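Pillai Laboratory – Workcell Software Notebook
Entry: January, afternoon session
Subject: Skerico planner, bimanual sponge sorting; segmentation and reach arbitration

Purpose

The session continued the work on the sponge-sorting task in the two-arm cell. The previous entry closed with two open items: the segmentation model merges neighboring sponges of the same color, and the arbiter in Skerico holds one arm idle for longer than the collision geometry requires. Both were examined with the current build. No hardware was changed. The Hestent gripper driver remained at the version recorded in the last entry, with force limits at their default values.

Configuration

Perception runs on the fixed camera and the two wrist cameras. The fixed camera produces the object list at the start of each cycle. The wrist cameras refine the grasp pose during approach and are permitted to reject a target, but they may not add one. Logging goes to Tritix as before, with joint states, gripper commands and the full object list written at every planner tick. The replay buffer was raised to 2,000 ticks so that a complete cycle can be reviewed without joining files.

Item 1. Targets close to the shelf unit

The depth estimate is least reliable at the front of the shelf unit. A sponge in the gap under the blue board is in shadow, and its visible face is small compared with the same object lying flat on the floor. The detector returns it with low confidence and places its center too far forward. The approach is then planned as if the sponge were in the open, which would bring the fingertips into the edge of the board.

A keep-out volume had been drawn around the board, padded generously. With that padding in place, the planner discards every grasp in the gap and reports the sponge as unreachable. The padding was reduced and a second check was added: if the target center falls within the projection of the board, only low approaches with the wrist pitched forward are sampled. The orange sponge was used as the reference target for this check, and the yellow one on the floor as the control. 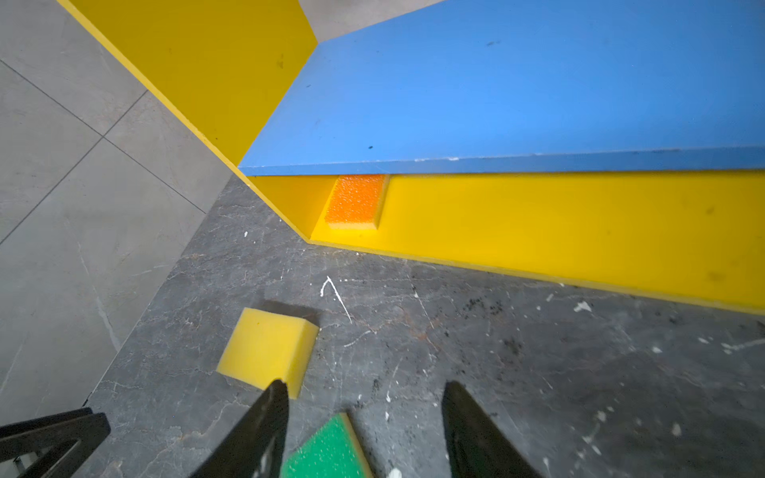 Item 2. Arbitration between the arms

The arbiter divides the floor along the midline of the cell and grants the shared strip to one arm at a time. The grant is held until the arm has returned to its ready pose. In most cycles this is longer than necessary, as the arm has already cleared the strip on its way up to the shelf.

A release condition was written against the swept volume of the remaining trajectory. When that volume no longer intersects the strip, the grant is returned and the second arm may begin its descent. The computation is inexpensive because the trajectory has already been discretized for collision checking.

Over 147 replayed cycles from the Tritix archive, the new condition released the strip earlier in nearly all cases and never released it while an intersection remained. The exceptions were cycles in which the first arm was commanded to regrasp, and the arbiter correctly kept the grant.

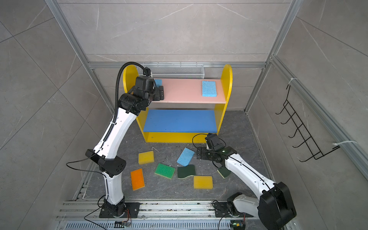

The release condition assumes that the link models are complete, and this needs to be corrected before the change is merged. The collision model in Skerico represents the links, the wrist modules and the fingers, but it contains nothing for the cabling. With the left gripper up at the pink shelf and the right one low over the floor, the corrugated conduit runs along the white link and arches over to the wrist, and a cable loops out to the left of the right-hand gripper. Neither is inside the present capsules. The wire basket above the shelf unit is also missing from the static scene. A capsule will be added for the conduit, a sphere for the loop at the gripper, and a box for the basket. The archived cycles should then be replayed again, with the expectation that some early releases will be lost.

A second point concerns placement. The placement module chooses a free region on the pink shelf by subtracting known objects from the board. When a gripper is over the shelf it hides part of the board from the fixed camera, and whatever lies behind it may be dropped from the list. The module should retain the last confirmed object in a hidden region until that region has been seen again. This was done for the floor some time ago and was not carried over to the shelf code.

Item 3. Merging of like-colored sponges

The segmentation model was trained mostly on separated objects. Two sponges of one color lying close together are frequently returned as a single mask, with a grasp point proposed on the boundary between them. A grasp there is poor in every respect.

Splitting the mask by area was considered and rejected. The scrub sponges vary in outline, and a sponge seen at a steep angle can be mistaken for half of a pair. The present approach uses the wrist view. During the approach the mask is recomputed at closer range, and an edge search is run along its long axis. If an edge crosses the mask, the two parts are treated as separate targets and the nearer one is kept.

The light blue pair makes a demanding test, as the porous surface produces many short edges. A minimum edge length was therefore introduced. It is set as a fraction of the mask width and may need separate values for foam and for scouring faces.
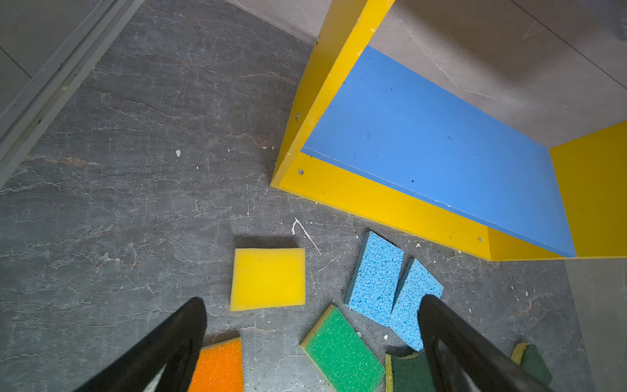

Wrist camera view with the two light blue sponges side by side on the floor.

The veining in the floor surface also generates edges. These are excluded by restricting the search to the interior of the mask, which works only as long as the mask itself does not spill onto the floor. A test for spill is needed – possibly a simple color variance limit – and is entered below.

Parameters changed

Keep-out padding, blue board: reduced
Approach sampling under board: low approaches only
Strip release: swept volume of remaining trajectory
Replay buffer: 2,000 ticks
Mask splitting: enabled on wrist views, disabled on fixed view

Open items

Add cable and basket geometry to the Skerico collision model, then repeat the replay set.
Carry object retention from the floor code to the shelf code.
Write the mask spill test.
Check whether the Hestent driver timestamps agree with the Tritix clock. An offset of some 100 milliseconds was seen in one log and has not been explained.
The strip release change stays on its branch until the first item is closed.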